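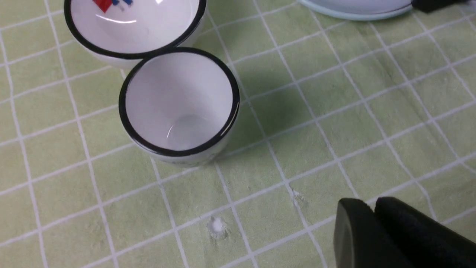
A white bowl and cup with black rims on the green checked cloth.

Progress report to the Flernosholm Fund
Jan 22, 2015
Skeston Village Lunches, first half year

We opened in July with one sitting a week and a borrowed soup pot, and I'm delighted to say we now run two. We have served 345 meals so far, and 43 different people have come through the door at least once. Several of them live at the Narneck end of the valley and hadn't been to anything in Skeston for years!

The bus was the big worry in our application. The Narneck service was cut back in the autumn, so we moved the second sitting to half past twelve to meet the one that still runs. Numbers dipped for a fortnight and then came straight back up — a real relief to all of us.

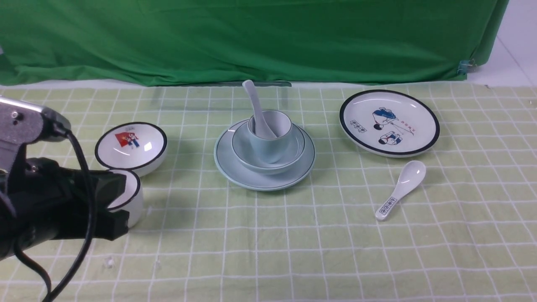 FOOD AND SUPPLIERS

Most of our vegetables come from Liu Growers, who let us have the odd-shaped ones at a lower price. The leek and barley soup is the clear favourite. We tried a fish pie in November and it was lovely, but it took far too long to get out of the oven and people missed their bus, so it is off the menu until we have a second oven.

The grant has paid for 6 months' hall hire and the food hygiene training. There is £70 left in the equipment line, which we would like to carry over towards a bigger fridge if you are happy with that.

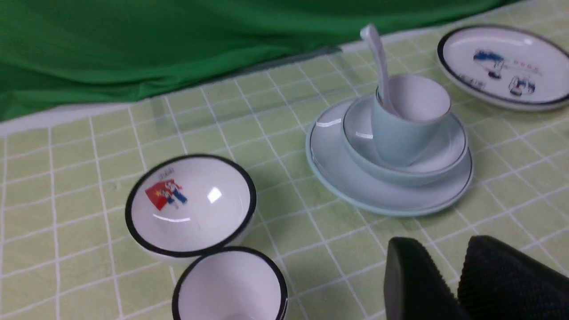 We would also like to move a little of the printing money into travel. Posters did very little for us, while lifts bring people in every single week. Our next plan is a Saturday lunch once a month, starting after Easter, and we already have names down for it.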